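4. Preparar los pulsadores antes de montarlos en la caja de mando

Si ha llegado hasta aquí siguiendo el manual por orden, ya tendrá la caja Lorkel fijada a la pared o al banco, con la tapa quitada y los prensaestopas en su sitio. Enhorabuena, lo más pesado ha quedado atrás. En esta sección nos ocupamos de los pulsadores de marcha y de paro: cómo sacarlos del embalaje, cómo revisarlos, cómo separar la cabeza del bloque de contactos y cómo dejarlos listos para pasar al panel. Es un trabajo tranquilo, de mesa, y le recomendamos hacerlo sentado y con buena luz, a ser posible sin prisa y con las manos limpias.

Calcule 28 minutos la primera vez. Quienes montan estas cajas a menudo lo hacen en bastante menos, pero no hay ningún premio por llegar antes y un contacto mal encajado cuesta luego mucho más de encontrar que de evitar.

PRECAUCIÓN. Todo lo que se explica en la sección 4 se hace con los pulsadores sueltos y sin ningún cable conectado. Si está sustituyendo pulsadores en una caja que ya estaba en servicio, vuelva a la sección 2, corte la alimentación, bloquee el interruptor general y compruebe la ausencia de tensión antes de tocar nada. La conexión definitiva debe hacerla una persona cualificada.

4.1 Lo que va a necesitar

Un pulsador de marcha y un pulsador de paro, con sus bloques de contactos
Un destornillador plano pequeño y otro de estrella, ambos aislados
Un comprobador de continuidad o un multímetro
Un paño seco que no suelte pelusa
Un plato llano o una bandeja con algo de reborde
Las etiquetas adhesivas que vienen en el sobre Aguirre

Lo del plato sorprende a algunos lectores, pero lleva en este manual desde la primera edición y no pensamos quitarlo. Fue una costumbre de Vicente Leiva, que durante años preparó los mandos en el taller de Worneck, y quien haya buscado a gatas un tornillito de borne debajo de un banco entenderá enseguida por qué nos gusta tanto. Cualquier plato pequeño sirve, mejor si es claro, porque los tornillos oscuros se distinguen muy bien sobre el fondo blanco.

4.2 Desembalar y revisar

1. Abra la bolsa por el extremo precortado y deje salir las piezas despacio sobre el plato. No tire de los pulsadores cogiéndolos por las patillas laterales.

2. Compruebe la referencia impresa en la bolsa. Los juegos de este kit llevan el código 1395. Si el suyo es otro, escríbanos antes de continuar; es posible que el diámetro del cuello no coincida con el taladro de la caja.

3. Mire cada cabeza de frente. La superficie de color debe estar entera, sin grietas. Pequeñas marcas de roce en el aro no tienen importancia y no afectan al funcionamiento.

4. Apriete cada botón varias veces con el pulgar. Tiene que bajar recto, sin rascar, y volver solo a su posición. Si se queda a medio camino, gire ligeramente la cabeza y pruebe de nuevo. Si sigue igual, apártelo y no lo monte.

5. Revise los tornillos de los bornes. Deben girar con suavidad. No hace falta sacarlos del todo, y de hecho le rogamos que no lo haga: basta con aflojarlos lo justo para que entre el hilo.

Nota. Los pulsadores de un mismo juego no siempre tienen el mismo acabado. Hay cabezas con aro negro y cabezas con cuello metálico, y las dos son válidas para esta caja siempre que la rosca sea la misma. Ponga atención, eso sí, en no intercambiar las tuercas entre un modelo y otro, aunque a simple vista parezcan gemelas.

4.3 Separar la cabeza del bloque de contactos

Para pasar el pulsador por el panel hay que dividirlo en dos partes: la cabeza, que entra por delante, y el bloque, que se engancha por detrás. El mecanismo cambia un poco según la serie.

1. Sujete el cuerpo del pulsador con una mano, con el botón mirando hacia usted.

2. Localice la palanquita o la pestaña de bloqueo. En las series con palanca, desplácela hacia el lado marcado con un candado abierto. En las series con pestaña, introduzca la punta del destornillador plano en la ranura y haga una palanca muy corta.

3. Tire del bloque hacia atrás, en línea recta. Si ofrece resistencia, no lo tuerza; vuelva al paso anterior y asegúrese de que el bloqueo está realmente abierto. Casi siempre es eso.

4. Desenrosque la tuerca de la cabeza y retire la junta. Deje las dos cosas junto a la cabeza a la que pertenecen.

5. Pase el paño seco por la junta y por el asiento. No utilice aceite, vaselina ni limpiador de contactos en la goma, que con el tiempo se hincha y deja de sellar.

PRECAUCIÓN. No emplee alicates para aflojar el cuello metálico. Se marca con mucha facilidad y, además de quedar feo, la rebaba puede cortar la junta. Si la tuerca está muy apretada, use la llave de plástico del kit.

4.4 Comprobar los contactos

Aquí conviene detenerse un poco más, sobre todo si es la primera caja que monta. El pulsador de marcha trabaja con un contacto normalmente abierto y el de paro con uno normalmente cerrado. Los números grabados junto a los bornes se lo confirmarán: terminados en 3 y 4 para el abierto, terminados en 1 y 2 para el cerrado. El color del plástico del bloque varía según el fabricante y la serie, así que no se fíe de él para identificar el tipo de contacto y haga siempre la prueba.

1. Vuelva a encajar el bloque en su cabeza, sin panel de por medio, hasta oír el clic.

2. Ponga el multímetro en la posición de continuidad y toque una punta con la otra para comprobar que pita.

3. Apoye las puntas en los dos bornes del pulsador de marcha. En reposo no debe haber continuidad. Al apretar, sí.

4. Haga lo mismo con el pulsador de paro. En reposo debe haber continuidad, y al apretar debe perderse.

5. Repita cada prueba 12 veces, sin correr. Parece exagerado, lo sabemos – pero los contactos que fallan de manera intermitente solo se dejan ver cuando uno insiste.

6. Anote el resultado en la hoja de montaje, en la casilla que corresponde a cada mando.

Nota. Si el pulsador de marcha le da continuidad en reposo, lo más probable es que los bloques estén cambiados entre sí. Sepárelos, intercámbielos y repita la prueba desde el paso 1. Si el resultado sigue siendo extraño, mire primero la pila del multímetro; nos llegan consultas todos los meses que se arreglan de esa manera.

4.5 Ordenar el juego para el montaje

Una vez revisados, coloque los pulsadores uno al lado del otro, en el mismo orden en que irán en la caja. Para la versión de dos mandos dispuestos en horizontal, el paro va a la izquierda y la marcha a la derecha. Oriéntelos todos en el mismo sentido, con el botón hacia arriba y los contactos hacia abajo, y deje un poco de espacio entre ellos para poder cogerlos sin enganchar uno con otro. Si piensa hacer una pausa para comer o seguir mañana, este es un buen momento: con las piezas así dispuestas se retoma el trabajo sin tener que pensar dónde se había quedado.
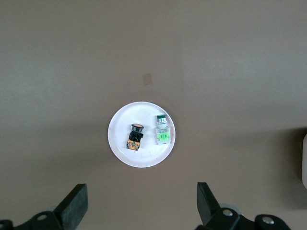 Figura 4.3. Pulsadores rojo anaranjado y verde colocados en el plato, con los botones hacia arriba.

1. Compare lo que tiene delante con la plantilla de la caja. La plantilla representa el frontal visto desde fuera. Al trabajar por detrás del panel, izquierda y derecha quedan invertidas, y este despiste es el más frecuente de toda la sección.

2. Escriba las etiquetas: P para el paro, M para la marcha. Péguelas en el cuerpo del pulsador, nunca en la cabeza ni sobre los bornes.

3. Si su caja es la versión Trultanness, con mandos en vertical, la marcha va arriba y el paro abajo. El resto del procedimiento no cambia.

4. Lleve el plato entero hasta la caja. Procure no transportar las piezas en la mano ni en el bolsillo, donde se mezclan las tuercas y las patillas acaban dobladas.

4.6 Si algo no encaja

El bloque no hace clic. Compruebe que no ha quedado un trozo de bolsa o una viruta en la guía y que la palanca de bloqueo está abierta al encajarlo. Presione después con el pulgar en el centro, no en una esquina.

El botón baja pero vuelve muy despacio. Suele deberse a suciedad entre la cabeza y el aro. Retírela con un pincel seco. Si no mejora, pida una cabeza nueva; no desmonte el muelle.

Falta una junta. Mire dentro de la bolsa, porque a menudo se queda pegada al plástico. Si de verdad no está, no monte el pulsador sin ella, aunque la caja vaya a estar en interior.

El tornillo de un borne gira sin apretar. Cambie el bloque completo. Se vende suelto y no es necesario sustituir la cabeza.

Para recambios y dudas de montaje puede escribir a Yesenia Bañuelos, del servicio de atención de Lorkel, indicando la referencia de la bolsa y, si le es posible, adjuntando una foto de los bornes con la numeración legible. Las consultas en alemán las atiende Benedikt Schnyder.

Cuando tenga los dos pulsadores comprobados, etiquetados y en orden, pase a la sección 5, Montaje de los mandos en el panel. Tenga a mano la llave de plástico, que volverá a necesitarla en el primer paso.

Texto de la sección revisado el 28 ago 2026.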